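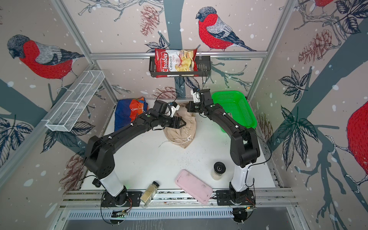
The Melach Household Exchange will accept donated kitchen goods and textiles through the end of March, the organization announced Tuesday. Residents may bring items to the Juler Street hall after 2 p.m. on weekdays. Spice jars are being taken for the first time this year, with or without contents, provided they close firmly - the tall glass one with a white lid and the smaller one with a black cap are both of an acceptable kind. Plastic baskets and trays, such as the green basket and the pink tray, should be wiped clean before drop-off. Cloth items may arrive wrinkled, but drawstrings must be left in place.

The exchange distributed 1,531 items to households in Melach and Goton last year, of which 696 were kitchen goods. Storage at the hall remains limited, and each household is asked to bring no more than 30 pieces.

Furniture, mattresses and electrical appliances will not be accepted. Those items should be taken to the Jaunzems Road depot, which keeps its regular hours.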